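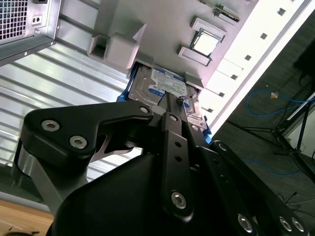
Hiltum, Wed 26 January

Good morning, friends! A few of you asked how I was getting on with the Dodico gripper from Latance, so pour yourself something warm, because I have opinions and I'm going to take my time with them.

First, what they sell you. The kit is the gripper, the wrist camera, and a year of the support service, all in one price. I've been trying it on old desktop computers, mostly hard drives, the kind of job I used to give up whole Saturdays to.

Drives are a good test, I think. In this case the drive sits in its bay on bright blue plastic rails, and the fingers have to come right up to the metal body with very little space to spare. Plastic rails and a heavy hand don't get along, as I learned years ago with my own thumbs.

I do love how it's built. Flat black plates, silver hex bolts where you can see them and get a key on them! After my last gripper, which was glued shut like a cheap toy, I could have hugged the box it came in. The narrow link up the middle has little round holes in it too, which I find rather handsome.

Now the grumbles. The quick start guide is 40 pages and the part about grip force is on the very last one. Please, Latance, move it to the front. I set mine at 100 on the first evening, like a fool, and took it down to 50 after breakfast. It has lived at 50 ever since and we are both happier.

The wrist view is close. Wonderfully close when you're trying to line up on a drive, but the gripper takes up a good half of what you see, so you learn to look past it. It took me a few days, and now I hardly notice (my other half says the same about my sweaters).

Support, since somebody always asks: I wrote to them twice. One reply the same afternoon, very kind and very thorough. The other took a week and told me to update the software, which I had done already and had said so in my first line. Ah well.

Would I buy it again? For bench work like this, yes, and gladly. If you only open up a computer once in a blue moon, borrow one first. Heffernan has them on their rental page, and you can put the rental toward buying.

Memory modules next, when I've worked up the nerve. Send me your questions in the meantime, I read every one, even the long ones!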